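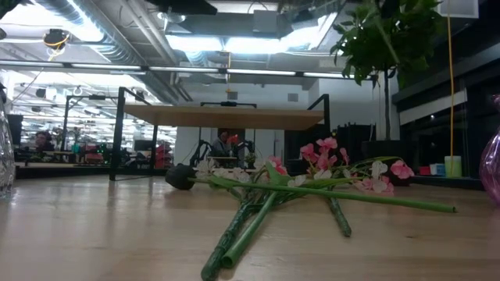 Dikent Sessions

The Dikent Sessions were a series of recorded radio concerts made by the Canadian community station Radio Lalmont and later offered as free downloads. The series is remembered mostly for a disagreement over song publishing rights, after which 56 of the recordings were taken off the station's website. It took its name from the Dikent building, a former knitwear factory where the station had its studio on the second floor.

Background

Radio Lalmont began as a campus station and moved into the Dikent building when its licence was changed to a community one. The new studio had one large room with a good wooden floor and a low ceiling. Florencio Villanueva, at that time the music programmer, proposed to invite local groups for a short concert in this room every second week. The concerts were broadcast late in the evening, without an audience, and were usually cut to the length of one side of an LP.

In the first years the recordings were kept on tape and were not meant to be heard again. Villanueva began to transfer them to computer files when the tape machine needed a repair which the station could not pay for. The files were put on the website as a podcast, with his spoken introduction before each group. Listeners could keep the files without any charge and without registration.

Format

A typical session had four or five songs and a conversation in the middle. From the second season, each group was asked to play one song written by somebody else. This became the best known part of the programme, and some groups prepared very unusual versions. The folk trio Furnival sang a disco song without instruments, and the guitarist Jasper De Smet played a television theme so slowly that the presenter did not recognize it on air.

The sound was mixed directly during the performance, so mistakes could not be corrected later. Rukhsana Sandhu was the engineer for nearly all sessions. She used few microphones and placed the drummer near the door, where the room was less loud. On several recordings the lift of the building can be heard.

Dispute over cover versions

The station's broadcast licence covered the playing of music on air, and also the live performance of other people's songs. Its managers believed that it covered the podcast too, as the podcast was only the same programme heard at another time. In February the publishing company Wuson, which administered several of the songs, wrote to the station with a different opinion. According to the letter, a file which the listener can keep is a copy, and every copy of a song needs permission from the owner of the composition, even when the performers have agreed to it.

The station answered that the songs were short parts of longer programmes and that the introductions were spoken over their beginnings. Wuson did not accept this and offered a licence for $4000 a year, with a limit of 400 downloads for each song. The popular sessions passed this number in a few weeks, and the station had no practical way to stop a file after the last permitted download.

No court case was opened. On May 13, 2019, Radio Lalmont removed all sessions which contained a song in Wuson's catalogue and put a short notice in their place. The remaining sessions, mainly those with original or traditional material, stayed available.

Reception

Opinions about the removal were divided, also among the musicians. Some of the groups had songs of their own with publishers and did not wish to speak against the principle. Others thought that the station should have asked for advice before it began the podcast – the question was already well known to larger broadcasters. De Smet published his session again as streaming only, under a licence which he arranged himself.

In the station's listener bulletin, the discussion continued for several issues. Most letters asked why whole programmes had to disappear when only one song in each was disputed.

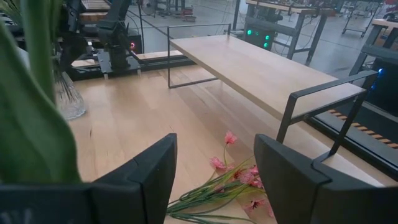 Archana Grewal wrote that she could understand a publisher who wants to be paid, but the conversations and the groups' own songs belonged to nobody at Wuson, and she would gladly listen to them with a silence where the cover version was. Derek Pilkington answered in the next issue that a silence would be worse than nothing, and that he preferred to wait until the station could pay for the complete recordings.

Later availability

The station followed a part of Grewal's suggestion. Sandhu prepared shortened editions of the removed sessions, in which the disputed song was cut and the conversation moved to the end. These editions came out slowly, as each group had to give a new written consent and some of them no longer existed. Furnival refused, saying that the missing song was the best one.

Complete copies of the sessions are kept in the station's archive and can be heard there by appointment. They cannot be copied or taken out of the building.

See also

Community radio in Canada
Cover version
Mechanical licence
Podcast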